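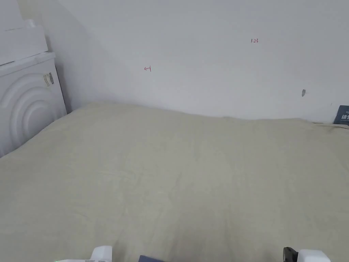

Thursday, April 27, 2017

Since February I change the sheets every week, and I am still slow at it. My mother could make a bed in the time I need to find the corners.

The sheet now is the beige one, a little green in some light. I paid 300 for it at Paracha and my sister-in-law Sadia says I paid too much. Maybe. But it is soft and it does not show every small thing, like the white ones did.

The side by the wall is the difficult one. I must climb on the bed to push the cloth down, and then I have made new wrinkles with my knees – so I smooth again, from the back to the front. Some wrinkles stay. I leave them.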